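Voller Road Tires – my long-haul favorite

I've stocked the Voller for two seasons now, and it's the tire I end up talking about most when people come into the shop asking what to put on for a road trip. It's a plain-looking thing, I know. Black sidewall, shallow tread, a little logo you'll stop noticing by the first hill. But it rolls so nicely on old pavement that I put a pair on my own bike and never got around to trying the others!

The stretch I like it for is the coast road out past Dalen. It's wide and a bit dusty, with stone walls on one side and long easy bends that make you want to keep going (I usually do, and then I'm late for dinner). Smooth asphalt is simple for any tire. What I care about is the grainy, patched kind, and there the Voller stays quiet and doesn't buzz your hands to bits.

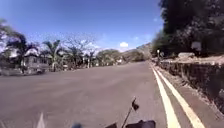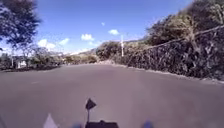 The road, with the stone wall on the right in both photos.

Britt-Marie Forsberg borrowed my spare pair in December and did some 13 rides on them before I got them back. She runs hers softer than I do and says it's comfier over gravelly shoulders – I'd start in the middle of the range printed on the sidewall and go from there.

They come folded, two to a box, in black or with a tan sidewall. Tubes aren't included, so add those at checkout if you need them. They're snug the first time you fit them! Leave the tire somewhere warm for an hour and work the last bit over with your thumbs.

Orders in before 6 in the evening are packed the same night. If the fit's wrong you have seven days to send them back, unridden please, with the box.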